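# Tablero de juego Flinero con bloques de formas

Lo que más nos gusta de este conjunto es lo poco que pide: un tablero claro, con la veta del arce bien a la vista, y un puñado de bloques de colores para mover, juntar y volver a separar. ¡Y da para muchísimo!

Los bloques tienen formas sencillas que se reconocen enseguida: estrellas, cilindros, un corazón, un pentágono. Idalina Figueiredo, que dibujó la serie para Mivitz, quiso que algunas formas aparecieran en más de un color, y así se puede ordenar de dos maneras: por silueta (todas las estrellas juntas, sean rojas o verdes) o por color, mezclando lo que haga falta.
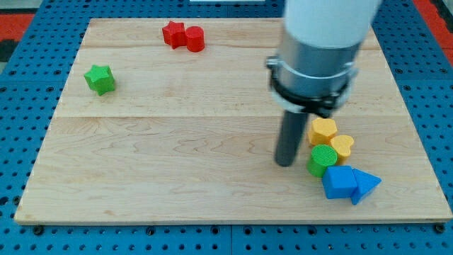

Con los más pequeños solemos empezar por los colores y dejar las parejas para otro rato. Benjamín Aravena, en su aula, reparte los bloques sin orden y pide que le formen un grupo amarillo; luego cambia la consigna a mitad de partida y ahí empieza lo bueno.

El tablero mide 800 por 400 mm y se puede atornillar por el borde delantero a una base perforada, para que no se desplace mientras se juega. Nos encanta ese detalle, sobre todo en mesas compartidas (caben hasta 2 tableros en la base Pralleck grande).

**Se vende con**

- Tablero de 800 × 400 mm
- Juego de bloques de colores
- Tornillos para el borde delantero

La base perforada se pide aparte. Para limpiarlo, un paño apenas húmedo y siempre a favor de la veta.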